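Two days with the Birnodell hand gripper kit

May 16, 2020

I wrote in August that I wanted to try one of the hand-held gripper kits before paying for more time on a real arm. The Birnodell was the one I kept coming back to, so I booked 2 days with it at the Prurkgate hall. The kit sells for 3050 dollars. Shipping from Zandholm, the dealer I used, was another 117.

You hold the white body in your hand and work the two black fingers yourself. The recordings are then used to train a robot to do the same job. I picked cloth, as cloth is what I need it for, and used a blue garment on top of a big wrinkled sheet.

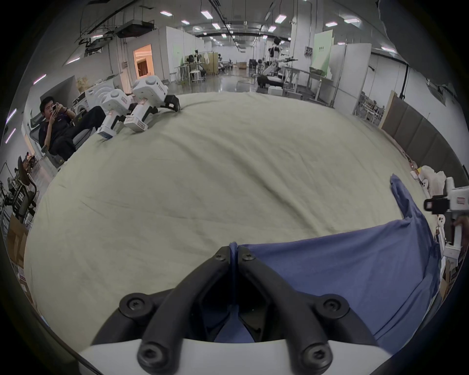
Pinching the blue garment on the sheet.

The grip is good. With the tips angled together they hold a narrow twist of fabric, and I could pick a fold off the sheet without taking the sheet along. That took me most of the first morning to learn. The fingers are held on with hex-socket screws, and I would keep a key in your pocket.

Weight is fine for an hour. After that I felt it in my wrist and started swapping hands. The grip is shaped for either one, so that part was easy.
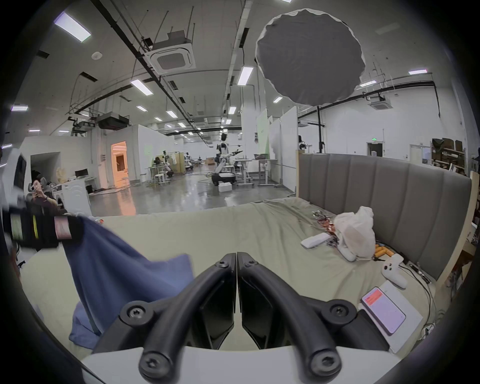 Over the bed, with batteries, cables and a power bank on the sheet by the headboard.

Power is my main complaint. The manual is vague about run time and the low battery light is too dim to notice while you are working. I lost a set of recordings before I got into the habit of checking. A simple beep would fix it.

The software is called Jayasinghe and comes with the kit. It is plain but it works. I ended up with 1027 clips, and sorting them took longer than I had planned – there is no way to tag a bad one while you are still holding the gripper. You have to remember it and go back later. 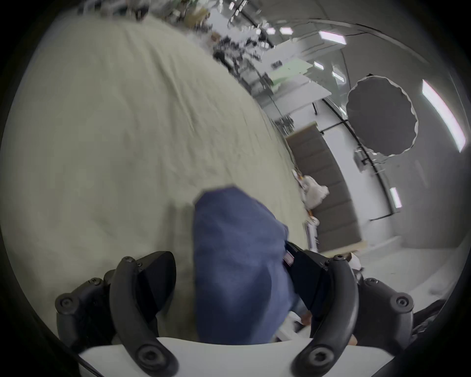

Lifting the cloth between the two fingers.

Lifting was easier than flattening. Once the cloth is bunched between the fingers you can raise it off the sheet and move it where you want. Getting a corner to lie flat again with one gripper is slow, and for folding I would want a second one.

Would I buy it? For cloth work, yes, if the price of two doesn't put you off. For hard objects I can't say, as I didn't try any. I have asked Zandholm if they will do a lower price on a pair and will add their reply to this post when I get it.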